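Sunday, bench 2, Rorkport

Came in to sort the drinkware shelf, a job that has been on the list since August and was never going to do itself. Most of it is chipped, and half is from the Irnaris job. 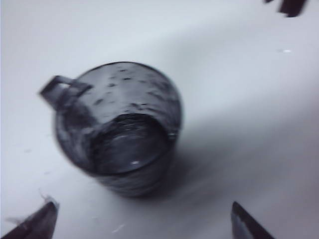
Going by the old sheet, the keepers get a number and a place by the sink. The smoky gray mug is now 602. I wanted it for pencils and have been overruled by my own rules. Ran out of labels at 10, found another roll in the Zorkar drawer under the tape that doesn't stick.

Leak check next for anything with a lid. Fill, close, lay on its side on a paper towel, wait 6 minutes, try to look busy.
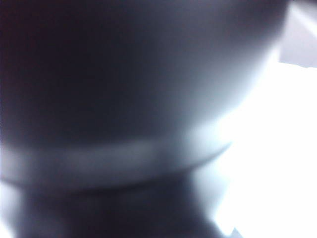
Does a slow drip count as a fail?
Any mark on the towel is a fail, even a small one. Write it on the sheet and try a new seal before binning it.

Seals are in the Rivadeneyra box, sizes mixed, naturally. 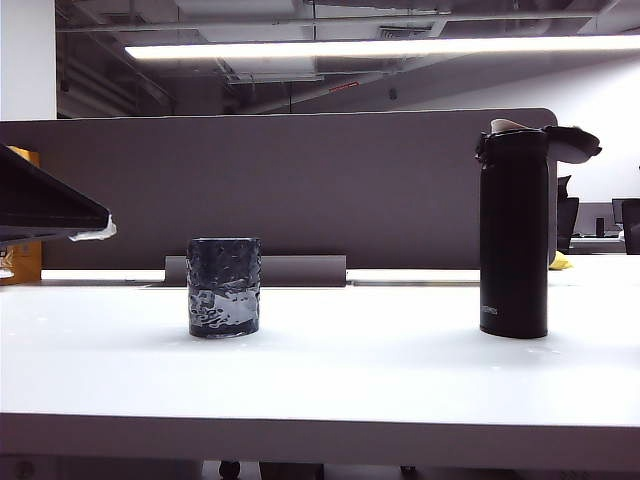

Bench 2 notebook, kept by the workshop technician

Dark crinkled cup and the black flip-top bottle stay on the white desk until I find their lines on the sheet. Please don't drink out of either. Sheet says 328 for one of them and doesn't say which.

To do: buy labels.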